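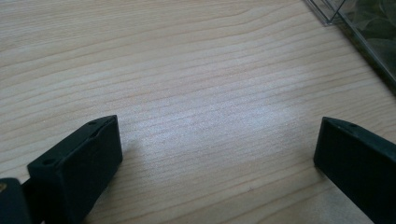
fenwalker replied:
I read the whole strategy document on Sunday and I still couldn't tell you what the Mernance Trail is. Is it a footpath? A leaflet? There's a map with a dotted line on it going from the old mill at Mernance to the chapel at Wakdale, and then it says "experience hub" at either end. The mill has been locked since March and the chapel has a bucket under the font.

Posted 03/08/2021

tidemark_2 replied:
It's a cultural trail. You follow it and stop at places that have a bit of history or an artist working in them. Loads of counties have them. I don't see why we always have to assume the worst before anything has opened.

oldkiln replied:
Because we had the last one, tidemark. Remember the Biltuvard app? You pointed your phone at a building and a voice told you about wool. I tried it outside the library and it told me I was in the car park of a different library. The signs are still up and the app won't download any more.

fenwalker replied:
I'd forgotten the wool.

I'm not against the idea. I'd just like somebody to say who is supposed to come, how they get here and where they eat. The last bus out of Wakdale goes before six. The only place serving food on a Monday is the garage.

pebbledash replied:
I do ceramics from a unit behind the mill and I've been asked to be on the trail, so I can tell you a bit of what it involves. You fill in a form, you send 60 words about yourself, and you agree to be open 20 weekends a year. No fee to join. Also no money for being open. I asked whether there would be anything towards heating the unit in winter and was told that the benefit would be "footfall".

I've signed up anyway. I'm usually in at weekends.

tidemark_2 replied:
Well, there you are then. An artist who has signed up.

pebbledash replied:
I signed up because it was free, that's as far as my support goes.

hollowlane replied:
Where did the visitor numbers in the back of the document come from? It says the trail will bring in people who "would not otherwise have visited" but I can't find a survey or a count. If they asked people at the summer fair, those people were already here.

oldkiln replied:
Page with the blue box on it. It says "based on comparable destinations". It doesn't name the destinations.

hollowlane replied:
So it's a guess with a box round it.

tidemark_2 replied:
You have to estimate something or you never get funding for anything. How would you count visitors who haven't come yet?

hollowlane replied:
You could count the ones who came to the Biltuvard thing. Start there. If it was a handful, say so, and tell us what will be done differently.
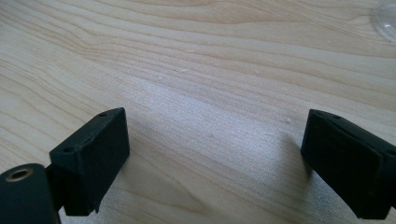 Forum > Arts and Heritage > Local Projects

marlpit replied:
Coming in from the exhibitions side. The one part I'd defend is the Baranauskienė collection. Those prints have been in storage for years and the plan does at least mention showing them. It's a short mention, admittedly, and it sits under "future phases".

fenwalker replied:
"Future phases" is where they put the toilets last time.

marlpit replied:
Fair. But if the trail gets even part of that collection on a wall at the mill then I think it will have been worth the fuss. People would travel for it. I would.

oldkiln replied:
Would they? I like the prints, but I grew up here and I only heard of them when my aunt took an evening class. Outside the county I doubt the name means a thing. And the mill is damp. You can't hang works on paper in there without a lot of work to the building first, and I can't see a line for that anywhere in the budget.

marlpit replied:
There's a line for "fit-out". I took that to include it.

oldkiln replied:
Fit-out is shelves and a till.

pebbledash replied:
Speaking as someone whose back wall is the mill's side wall: it is very damp.

tidemark_2 replied:
All right, so write in and say that. The comments are open for over 2 weeks yet. Moaning on here isn't going to change the plan.

hollowlane replied:
I have written in. I asked for the visitor figures from the app, what fit-out covers, and whether the Sunday bus is being looked at. I got an automatic reply thanking me for my interest in the launch event.

fenwalker replied:
There's a launch event?

hollowlane replied:
At the mill, apparently.

pebbledash replied:
First I've heard of it. They'll need the key off me.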